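Reading time: 1 min
Filed under: Entryway & Shoe Storage

6. Loading the Cesetti shoe rack
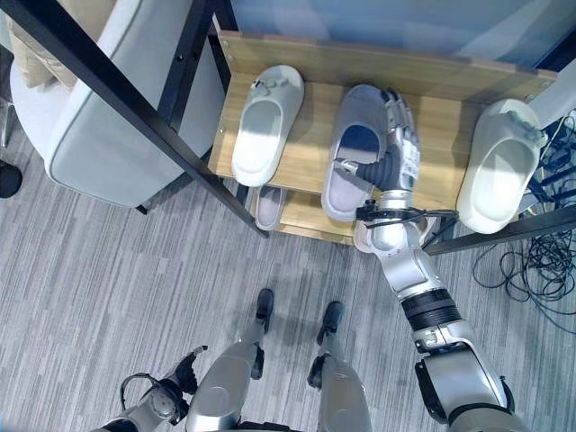
Fig. 7. Slippers on the upper and lower shelves.

1. Check that the screws along the front of the upper shelf are tight.
2. Set slippers in a row on the upper shelf.
3. Place remaining slippers on the lower shelf.
4. Lift each slipper by the strap.

Note: Leave 11 mm between slippers.

CAUTION: Do not stand on either shelf. Maximum user weight does not apply.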